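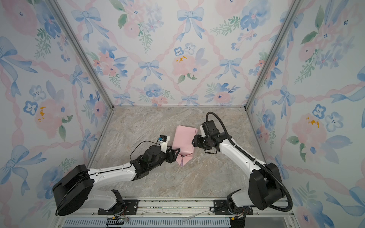
Keeping Up the Risley Loop: What We Learned About Trail Wear and Drainage

March 10, 2023
By the Outdoor Recreation Project Group
4 min read

When our group sat down to choose a topic for the spring project, we already knew it would have something to do with the trails behind Risley. Most of us ride or hike there, and we had all complained at one time or another about the same muddy stretch below the Nelar trailhead. It seemed only fair to stop complaining and find out why it was like that.

The question we settled on was a simple one. Which parts of the loop wear out fastest, and does the steepness of the trail explain it? We expected the answer to be yes, and we were quite ready to write a short report saying so.

How we did it

We divided the loop into 18 sections, each 500 feet long, starting at Nelar and going around by way of Thaler Ridge and back down along Bulum Creek. In each section we measured the width of the tread, the depth of the deepest rut, and the slope of the trail, using a tape, a straight board and a borrowed clinometer (which took us most of a morning to learn to read properly, because you have to keep both eyes open and it makes you a little dizzy). We also wrote down what the ground was like and whether the trail ran across the hillside or straight down it.

We visited every section two times, once in July after a long dry spell and once more after the fall rains had started. Our second visit was a wet and cheerful day, and several pages of the notebook had to be dried on a radiator before anyone could copy them out.

What we found

Steepness mattered less than we thought it would. Two of the steepest sections, both on the climb to Thaler Ridge, were in lovely shape, narrow and firm, with ruts you could hardly get a finger into. They cross the slope at an angle, and the outside edge is a bit lower than the inside, so the rain slides off before it can go anywhere.

The worst sections were nearly flat. Down by Bulum Creek the trail has sunk below the ground on both sides, and once water gets in there it has no way out. Riders steer around the puddle, hikers step around the riders' tracks, and the trail gets wider. In the widest spot we measured 12 feet across, on a trail that was plainly meant for one person at a time! Our deepest rut was there too.

We also looked at the old drainage dips. Several had filled up with silt and leaves, and below each of the clogged ones the rutting was deeper than it was above.

What we would suggest

Cleaning out the dips would be the first job, and it can be done with a shovel and a free afternoon. The creek sections need more than that. We would like to see the tread raised with gravel, or else moved a little way uphill where the ground slopes enough to drain. In the meantime we would ask everyone, ourselves included, to go through the middle of the puddles and leave the edges alone.

What we would do differently

We did not record how many people used the trail, and we wish we had. The Nelar end is near the parking lot and surely gets more traffic, so some of the wear we put down to poor drainage may just be feet and tires. We also changed the person holding the tape between visits, and our widths in a few sections disagree by more than mud can explain. The full table of measurements is attached at the back, with those sections marked.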